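Stand der Daten: Januar. Wer die Fassung vom Herbst noch irgendwo liegen hat, bitte löschen.

# Flostach-Leserbriefe

Sammlung von 3.389 Leserbriefen aus dem Wochenblatt *Flostach*, abgetippt von Hanyu Lü und nachträglich geprüft von mir. Geprüft heißt: 843 Briefe gegen die Druckseite gelesen. Für den Rest verbürge ich mich nicht.

## Inhalt

- `briefe.csv`: ein Brief pro Zeile, Trennzeichen Semikolon
- `orte.csv`: Ortsangaben, vereinheitlicht (siehe unten, mit Vorsicht)
- `lesart.txt`: Notizen zu unleserlichen Stellen

Die Spalte `thema` stammt aus dem alten Katalog von Wovar. Was dort unter »Verkehr« läuft, handelt zur Hälfte von Hunden. Ich habe sie stehen lassen, würde aber keine Auswertung darauf bauen.

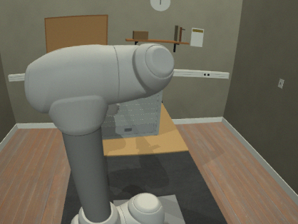
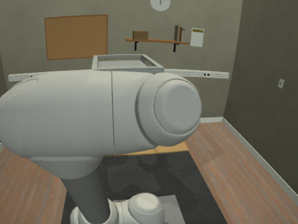

*Arkport, im Januar*

## Was man damit nicht machen sollte

Im Begleitschreiben der ersten Fassung stand, die Sammlung zeige »die Stimmung der Bevölkerung«. Das halte ich für Unfug. Sie zeigt, welche Briefe die Redaktion gedruckt hat. Wie viele eingegangen sind, weiß kein Mensch mehr, und gekürzt wurde offenbar nach Platz.

2.744 Briefe tragen einen Ortsnamen. Davon auf den Wohnort zu schließen ist gewagt: Mancher schrieb aus dem Urlaub, und »Qiu« kommt sowohl als Ort als auch als Unterschrift vor. In `orte.csv` ist beides zusammengeworfen.

## Bekannte Fehler

- Umlaute fehlen in den älteren Jahrgängen stellenweise ganz.
- Zwei Briefe sind doppelt enthalten, mit verschiedenen Überschriften. Welche die gedruckte ist, ist offen.
- Leere Felder in `jahr` bedeuten »unbekannt«, in `seite` dagegen »nicht erfasst«.

## Nutzung

Frei für Unterricht und Forschung. Wer Zahlen daraus veröffentlicht, soll bitte dazuschreiben, welche Spalten verwendet wurden. Korrekturen an Lingyun Yin, am besten mit Kopie der Druckseite. Vermutungen ohne Beleg nehme ich nicht auf, auch plausible nicht.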